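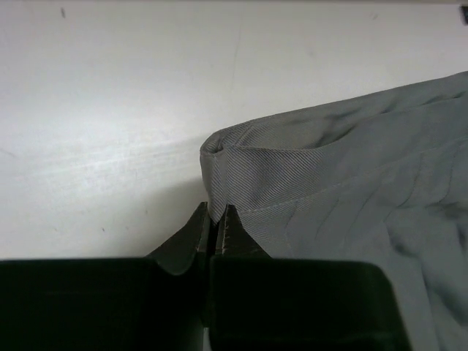
Newsletter > Drinks > Tea notes

Green tea and the question of water

In April I changed the water for my tea, and I want to write a little about it, as several readers have asked why their green tea is bitter at home when it was sweet in the shop.

I was for many years a person who blamed the leaves. I bought a bag of 200 grams, it tasted harsh, and I bought another one from a different seller. Then Xinyi Guo, who taught the tasting evening I attended last winter, gave us the same tea in three small bowls. The leaves were equal, the time was equal, only the water was different. One bowl was flat and a bit like chalk. One was thin. The third had the smell of fresh peas and I drank all of it.

Our tap water in this town is hard, and you see it quickly inside a kettle. With black tea I don't mind, and with milk I don't notice it at all. But for a green tea it takes away the top of the flavour. I now mix half tap water with half bottled water of low mineral content. Müzeyyen Saraç from our group uses a filter jug and is satisfied with it, so there is more than one way.

The second matter is heat. Let the kettle boil, open the lid and wait some minutes. I pour first into a cold jug and from there into the pot -- this cools the water enough for most leaves. Two minutes in the pot, then pour everything out. If leaves remain standing in water, the second cup will be bitter, and this was my mistake for a long time.

For a pot of 408 ml I take two flat teaspoons. Rolled leaves are heavier than they look, so with these I take less.

The next tasting is on oolong, led by Ataberk Gündoğdu, who will bring up to six teas. Please bring your own cup, if possible white inside, and do not wear strong perfume. If you have an interesting water at home, bring a bottle of that too -- we will try it with the first tea.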